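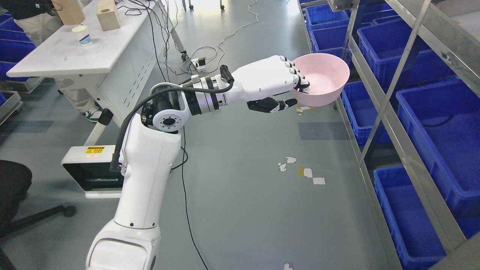 Starley Backup Home 2 review: a year of letting it get on with things

Search reviews, guides, downloads...

Nov 16, 2018

I've been meaning to write up Starley Backup Home for ages, and as my licence comes up for renewal in January it seemed a good moment to sit down and decide whether I'm going to pay for it again. (I am, but do read on, there are a few grumbles.)

For anyone who hasn't come across it, Starley copies the files on your computer to an outside drive, to their own online storage, or to both. I use both. The download is small and setting it up took me less time than making a pot of tea. You tick the folders you care about, choose how often you'd like it to run, and off it goes. My first full copy was 228 GB, mostly family photographs and far too much music, and I left it going overnight with the laptop plugged in.

What I like best is how quiet it is. I used Cekon before this, and it was forever popping up to tell me how well it was doing, or to sell me something. Starley has a little green tick by the clock and that's your lot! If a drive hasn't been plugged in for a while the tick goes amber, and I've come to find that rather companionable.

Getting files back is easy too. I managed to save over a long letter last winter, and it was simply a matter of right-clicking the folder, picking the date I wanted and dragging the old copy out. I've also restored a whole folder of 2118 pictures on to a new machine, and every one opened, with the dates still right, which Cekon never managed for me.

Now the grumbles. The online storage stops at 300 GB on the ordinary plan, and the next step up costs a good deal more. I'd love something in between. The search inside old backups is slow, and it only looks at file names. And the help pages still show screens from the version before, so the button they tell you to press has moved (it's under Settings, then Schedule, if you're hunting for it).

I did try Stakivari for a fortnight as well. It's quicker, and cheaper if you have several computers in the house, but the menus made my head ache and I never felt sure it had finished.

My copy of Starley came from Xia, the download shop, and the key arrived by email within minutes. Do keep that email somewhere safe, as you'll need the key again if you change computers.

2 comments | 228 shares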